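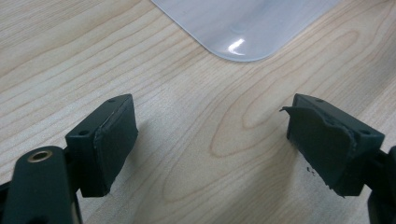 Why is the grain of a wooden tabletop still partly visible under a translucent plastic article in some places and lost in others?
The main factor is the gap between the plastic and the wood. Frosted plastic scatters light, and the scattering blurs the grain more as the gap grows, so the grain shows best where the plastic touches the table or comes very close to it.

4. Grain visibility and the use of plastic on wooden tables

4.1 Material and terms

The household survey described in Section 3 covered 93 dwellings in Carulholm and recorded 306 wooden surfaces used for eating, writing or preparing food. On these surfaces we logged 391 loose plastic articles. The count includes mats, sheets, trays, box lids and shallow containers, and leaves out anything fixed to the table by glue or screws. An article was logged if it was lying on the wood at the time of the visit, whether or not the householder regarded it as protection for the table.

We use "grain" in the everyday sense, for the visible pattern of lines and bands on the face of the wood. Two forms matter for this section. Straight grain consists of bands that run more or less side by side along the board. Cathedral grain consists of nested arches or long ovals, and is produced where the face of the board is cut at a shallow angle to the growth rings. Many tabletops carry both, with a loop in one area and parallel bands on either side of it. "Contrast" is the difference in lightness between the darker lines and the paler wood next to them, measured on a line drawn across the grain.

Plastic articles were sorted by hand into clear, translucent and opaque. An article was called translucent if a printed line held directly against the back of it could be seen but a line held at a hand's breadth could not. The test is crude, and it was kept because it could be done at a kitchen table in a few seconds with the same card each time. Sầm repeated the sorting on a subset of articles without access to the first result. Disagreements were confined to the border between clear and translucent and were settled by a second look in daylight.

Figure 6. Pale beige wooden tabletop with cathedral-style grain near the centre, long parallel bands elsewhere, and the rounded corner of a frosted white plastic sheet or tray at the top. A faint hint of the wood shows through the plastic near its edges.

4.2 Visibility through translucent plastic

Figure 6 shows the condition that gave the most trouble in coding. The plastic is milky over most of its visible area, and the wood can be made out only weakly, towards the edges. Our first coding sheet had a single box for "grain visible through article", to be ticked or left blank. Under that rule two coders could reasonably give opposite answers for such an article. The sheet was changed to give separate boxes for the edge zone and the inner zone, the edge zone being a strip two fingers wide measured inward from the outline. All articles logged before the change were recoded from the field notes and photographs.

Three features of an article affect the result. The first is the frosting itself, either a texture on one face or a cloudiness through the whole thickness. Where the texture is on the face turned towards the wood, the plastic is nearly in contact with the grain and the blurring is slight. Turning the same sheet over moves the scattering layer away from the wood by the thickness of the sheet, and contrast drops. The effect can be seen with any sheet frosted on one side.

The second feature is the form of the edge. A cut sheet ends in a plain edge. A moulded article commonly has a thickened or turned rim, and the rim gathers light and appears brighter than the area inside it. In Figure 6 the rim reads as a slightly brighter and thicker outline. For the survey this matters in a practical way, as a bright outline next to a dull inner area leads the eye to overstate how opaque the article is. Coders were asked to cover the rim with a strip of grey card before judging the zone inside it.

The third feature is gloss. A frosted article may still have a glossy upper face, and a reflection from a lamp or window then sits on top of whatever is seen through it. Figure 6 has a small curved highlight of this kind just above the rounded corner. Readings of contrast taken across a highlight have no meaning and were discarded. The remedy in the field was to shift the lamp or the observer, never the article, so that its contact with the table stayed as found.

4.3 Direction of grain and position of the article

We had expected that householders would align rectangular mats and trays with the grain. The notes give little support for this. Alignment was with the edge of the table, the seat, or the wall. On most rectangular tables the boards run lengthwise, so an article squared to the table edge is also squared to the grain and the two causes cannot be told apart. Round tables are the better test. On those, the angle between the article and the grain followed the position of the chairs, and several householders had not noticed which way the grain ran until asked.

Cathedral loops are a partial exception. Where a table had one strong loop near the middle, some respondents spoke of it as a feature and said they preferred to leave it clear. Others used it as a mark for where to set a dish down. Both kinds of answer came up in the interviews led by Carroll and neither was prompted by the question sheet, which asked only about scratches, heat and cleaning. As the question was not put to everyone, we give no share for either answer.

4.4 Tone and uneven light

A wooden surface is seldom lit evenly. A corner nearer a window may look paler than the rest of the board with no difference in the wood or its finish. This was a source of error in the part of the survey concerned with fading, where a pale patch is the very thing being looked for. Aebischer and Pichler, who built the bench version of the test at Umetti, advised taking each reading twice, once with the room as found and once with a shade held between the window and the table. If the patch disappeared under the shade it was recorded as light. If it stayed, it was recorded as tone.

The same caution applies to natural banding. Long bands of slightly lighter and darker wood can pass for wear when only a small area is inspected, for instance a strip exposed between two mats. Wear tends to cross the bands. It follows the reach of an arm or the path of a dragged plate, and it is broad and soft in outline. Banding keeps to the direction of the grain and continues past the area of use. Where the exposed strip was too narrow to decide, the coder asked for the neighbouring article to be lifted, and the householder did this.

4.5 Bench comparison

To check the field coding we made up test boards in the workshop of Alois Hämmerli. The boards were cut so that each carried a loop and an area of straight grain on the same face, and were left with a clear, low-gloss finish. Translucent sheets from a single supplier, Clikadham, were laid on them at three heights: in contact, raised on thin card, and raised on a wooden strip. Lamp position was fixed and the level at the board was set to 1,000 lux.

In contact, both kinds of grain could be traced through the sheet by all observers. On card, the loop could still be traced but the fine lines within it ran together. On the strip, only the widest and darkest lines remained, as soft bands, and the straight grain was lost altogether on the paler boards. The order was the same for every sheet tried. We take this as support for the two-zone coding: an article that rests on its edges and stands clear of the wood in the middle should show grain at the edge first, and a flexible sheet that lies flat should show little difference between the zones.

One result of the bench work went against the field notes. Observers at the bench rated cathedral grain as easier to see through plastic than straight grain, even where the measured contrast of the two was equal. In the homes no such difference was noted. A likely reason is that the bench observers had been shown the bare boards beforehand and knew where to look for the arches. The comparison was repeated in September with observers who had not seen the boards, and the difference became smaller without going away. Width of line may account for the remainder, as the lines of a loop are often broader where they turn.

4.6 Limits

The survey records tables as they were found on a single visit. It cannot show how long an article had been in place, and householders' own estimates were often vague. Species of wood was noted only when the householder knew it or the underside was open to inspection, and is not used in the analysis. Veneered and solid tops were not separated for the same reason: from the face alone, a cathedral pattern is found on both.

The hand's-breadth test depends on the light in the room. We did not correct for this. Articles tested in the evening may have been placed in the translucent group when daylight would have put them in the clear group, and the visits made after 6 p.m. are marked in the data table so that they can be left out by anyone who wishes to rerun the comparison in Section 5.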